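Product Review: Trummer Garment Steamer, Upright Model
Prepared for the Pastthorpe Residential Services Office by Thérèse Dhillon
18 Mar 2026

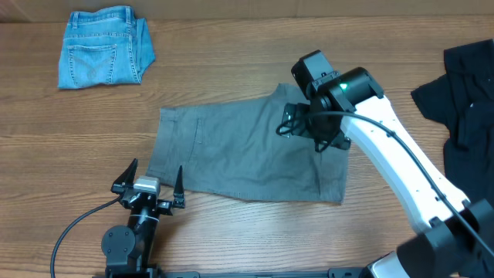 Purpose of the Review

The Residential Services Office maintains laundry rooms in three halls at Pastthorpe. The pressing irons in Skedgate Hall reached the end of their service life in October, and the Office was asked to consider whether upright steamers could replace them. The Trummer was selected for trial on the basis of price and the length of its warranty. One unit was placed in the Skedgate laundry room and remained there for 29 days.

Setup and Controls

Assembly requires no tools. The pole locks in two positions, and the shorter of the two is too low for full-length coats. The tank lifts out from the front and may be filled at an ordinary sink. A single dial controls the output. Its markings are small and pale, and several residents asked which end was the high setting. The Office has since placed a label beside it.

Performance

On cotton shirts and light trousers the results were good. Creases from storage were removed in one or two passes, and residents with no experience of steaming managed well after reading the instruction card. Linen required more patience. Denim and heavy canvas showed some improvement, though waistbands and pocket edges remained stiff and uneven. Sharp pleats are beyond this appliance, and the Office will keep one iron and board in each hall for residents who need them.

Some water spitting was noted when the head was held below the level of the tank. The manual mentions this on its last page – a warning on the handle would serve users better.

Comparison with the Trastine

The Office also borrowed a Trastine steamer for a short period. It heats faster and has a longer hose, but its base is narrow and it tipped twice on the tiled floor. The Trummer stood firm throughout.

Recommendation

The Trummer is recommended for shared laundry rooms, with the reservations given above. Units should be descaled monthly, as Pastthorpe water is hard. Staff are asked to report leaks or damaged hoses to extension 625.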